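Review: Enberg classroom kit for teaching about money, one school term

I teach in a public middle school, and since January our state wants every student to have lessons in personal finance before they leave eighth grade. The rule came quickly and the materials came slowly. Our district gave each school a list of approved kits, and our school chose the one from Enberg. I have now used it for one term with two classes, so I would like to write down my experience for other teachers who must choose.

I should say first that English is my third language and I did not grow up with the American bank system. I learned what a credit score is when I was already an adult. Perhaps for this reason I read the teacher guide more slowly than my colleagues did.

What you get

The kit is a teacher guide, a set of student workbooks, a box of cards and access to a website. There are 9 units. Each one is planned for two lessons of 45 minutes, but the unit on taxes took me four lessons and the one on saving was finished in one. The guide admits that the times are only a suggestion, and this is fair.

The workbooks are printed on good paper and the students can write in them with a pen without seeing it on the other side. The print is large. The cards are less strong, and after one month the corners of the "unexpected expense" cards were already soft. I would have preferred a thicker card even if the box became heavier.

The website works well on our old laptops. The only trouble is the login. Every student receives a code of twelve signs with capital and small letters, and in each lesson we lost some minutes to this. Bidell, the kit we had on trial last year, used a short code for the whole class, and I miss it.

How the lessons go

The best part is the long game that runs through all units. Every student starts with 1000 dollars on paper and a job card, and must pay rent, food and a phone for one imaginary year. My students took it very seriously. One girl finished with 707 dollars and was angry for a whole day that she had bought the insurance she never used. From this we had the best discussion of the term, and I did not need the guide for it.

The unit about borrowing is also strong. It shows the same loan with three different interest rates, and the students fill in a table by hand before they are allowed to use the calculator on the website. It is slow work and they complain, but afterwards they can explain to each other why the cheapest monthly payment is not the cheapest loan. I gave this page also to some parents at the evening meeting, and they asked for copies.

I was less happy with the unit about work and wages. It supposes that every family has a bank account and one or two regular salaries. In my classes this is not so. Some parents are paid in cash, some work only in the season, and a few students were silent during this lesson who are never silent. The guide has one short paragraph about "different households" and no activity. I wrote my own cards for it. 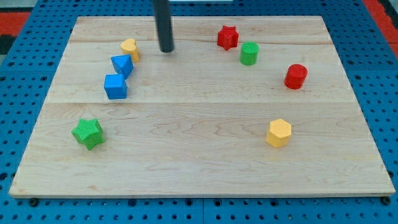 Price and support

The school pays for each class, not for each student, and this is good for large classes. The workbooks must be bought new every year. You may copy single pages but not the full book, and I ask myself how many schools will really follow this when the budget is small.

I wrote to the company 2 times. The first answer, about the missing key for the tax unit, came the next morning and was friendly. The second question was whether the unit on wages will be changed, and I got a text which thanked me for my feedback. I am still waiting for something more.

Compared with the others

Besnard is cheaper and fully online. A colleague at our school used it with her seventh grade and was satisfied, but her students have their own devices at home and mine share. Bidell has nicer videos, although the tests are too easy – my weakest student got full points by always choosing the longest answer.

If your state has made the subject required and you have no special training, I think the Enberg kit is a safe choice. The guide tells you clearly what to do, and it does not try to sell any bank or app to the children. I checked this carefully, as we had a problem with it in the past.

My rating is four stars out of five. I take away one for the wages unit and the login codes together. Next term I will start the game in the first week, before the workbooks are given out, and teach the tax unit after the one on borrowing.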